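Chapter 4
Sitting Down to Be Looked At: The Dressing Table

Few pieces of furniture have been so thoroughly decorated for so little work. A desk must hold up a writer's elbows and a kitchen table must survive the kitchen, but the dressing table is asked to carry a hairbrush. It responds with scrolls, roses and gold paint.

In this chapter we look at the vanity in the ornate style: how it is put together, where its makers spent their effort, and why the stool deserves more respect than it gets. You met the curved leg in Chapter 3. You will need it again, so students who skipped it should go back now, quietly.

Start low. Buyers judge a vanity from standing height, and makers know it, but the apron (the panel that runs below the top) is where the carving has to follow a curve and still look relaxed about it.

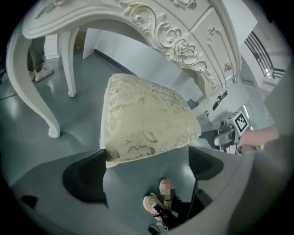
Figure 4.1. Carved apron with gold scroll and rose, and the stool cushion below.

The scroll leads the eye along the panel and down to the flower, and gold is kept for the raised work, with the creamy white left to do the rest. Beatrice Temba, who taught furniture finishing for 26 years, told her classes that gold was like garlic. Her students gilded everything anyway.

The cabriole leg bows out at the knee and turns in below it, then ends in a foot that may be a plain pad or a small sculpture. Its curve suggests an animal about to walk off, an odd thing to want from a table full of glass bottles.

Above the tabletop the mirror takes over. Ornate vanities often favor an oval, since a face is closer to an oval than to anything else a joiner can cut, and the crest on top gives the carver one last chance to show off.

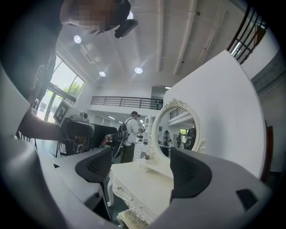 A stool must slide under the apron when it isn't wanted, and so its height is settled by the table and only afterward by the sitter. Measure both before you draw either one.

Key terms: apron, cabriole leg, crest, relief carving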